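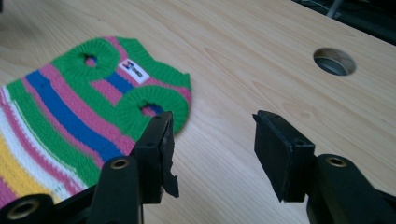

Photo: Osgate Ground Station Visitor Office

The shuttle bus to the Osgate ground station leaves from a grocery store parking lot, next to the cart return. I mention it because the website says "transit hub," and I spent ten minutes looking for one.

Osgate opens to the public once a year. The station talks to satellites all day and all night, and for one afternoon it talks to us, with noticeably less enthusiasm. It sits in a shallow valley 43 miles from the nearest town with a movie theater, which keeps down the radio noise and, I would guess, the staff turnover. They have three dishes. The big one is called Molau, after the hill it stands on, and the other two have numbers. I asked whether the numbered ones minded and was told that they were both under maintenance.

We were checked in at a folding table and asked to switch off our phones. Switching to airplane mode wasn't enough. A man ahead of me held up a smart watch, a fitness band and a pair of wireless earbuds, one after another, and each got a longer look than the last. Everything went into a numbered paper bag. My bag was 130. The woman behind me also had 130, and we agreed to meet at the end and sort it out like adults.

The tour proper starts in the control room, which you see through a window. I had been hoping for a wall of screens and people in headsets. There is one wall with four screens, and two people, one of whom was eating soup. Our guide explained that a pass, the stretch of time when a satellite is above the horizon and can be reached, is scheduled by software days ahead. The dish swings around on its own, picks up the signal, follows it across the sky and parks itself again. The humans are there for when that doesn't happen. It mostly happens.

Then we were given a live pass, which is the thing people come for. The satellite was Tipoki, a small weather research craft that has been working in low orbit well past the date it was supposed to quit. It was due over the western ridge in a few minutes, so we all went out onto the gravel behind a yellow chain and watched the Molau dish do nothing.

I will say this for the dish: when it moves, it's hard to look anywhere else. There's a horn first, a rude one, and then a hundred-odd tons of steel turns its face toward the hills with a sound like a refrigerator being slid across a kitchen. A child near me burst into tears. After that the motion is so slow you stop being sure it's moving at all. You look at your shoes, you look back, and it's pointing somewhere else. Tipoki itself was invisible, it being the middle of the afternoon, but several people pointed at it anyway.

The whole pass took roughly 10 minutes. Over a loudspeaker somebody read out the elevation every so often and then said "loss of signal," in the voice of a person announcing that the pharmacy counter is closing. People clapped. I clapped.

Back indoors there was a talk in the cafeteria about how satellites end, and this was easily the best part of the day. Low orbit isn't quite empty. There is a trace of air up there, and it drags on anything passing through, so a satellite without fuel sinks a little with every lap. When the sun is active the upper atmosphere swells, the drag goes up and everybody's predictions need redoing. That's why the forecasts you read in the news start out so wide. A small error in timing is a big error in geography when the object is covering nearly five miles every second.

The example was Nurano, an older satellite that Osgate used to track and that came down in February. The speaker put up the successive predictions on one slide. The first covered most of the world between two latitudes. The next one left out a few oceans. The last one, issued just a couple of hours before the end, was still a line long enough to cross several countries whose residents had presumably made plans for the day. Nurano broke up over open water, as most of them do, there being so much of it.

Question time went the way you'd expect. Someone asked what the odds were of being hit. Very low, the speaker said, and lower still for any particular person, which seemed to disappoint the particular person. Someone asked whether you can keep a piece if it lands in your yard. You can't; it still belongs to whoever launched it, and you shouldn't touch it, as some of the leftover propellants are nasty. You call the local authorities and wait. A teenager asked why satellites aren't all built with enough fuel to come down on purpose, and got the longest answer of the afternoon. The short version is that newer ones more often are, and that fuel is heavy and the old ones were built by people who figured it was a problem for later. It is now later.

Lunch was chili from a slow cooker, included in the ticket. The gift shop is a closet with the door off. It had mission patches, pencils, and a poster of the Molau dish at sunset that cost more than the bus and the chili together. I bought a pencil.

We finished at the small museum, a hallway lined with retired equipment. I liked the chart recorder, which drew a pass in ink on a roll of paper, and the rotary phone that used to be the station's backup link to the outside world. There's also a hand crank that fits one of the smaller dishes. It was last used in earnest when a power cut hit halfway through a pass, and two technicians followed the satellite by hand, from a printed table, in sleet. The label is a bit stiff about this. I'd have given it a whole room.

Bag 130, the first one, turned out to have a phone that was mine and a granola bar that wasn't. The other bag 130 had the reverse problem. We traded and caught the bus.

If you go: tickets are 10 dollars and there are only 100 of them, handed out in the order people write in. Bring a jacket, even if it's warm in town — the wind comes straight down the valley and you'll be standing still in it. Wear real shoes for the gravel. There is one restroom for visitors, and the line for it forms right after the pass, so go during the horn.

Posted May 16, 2021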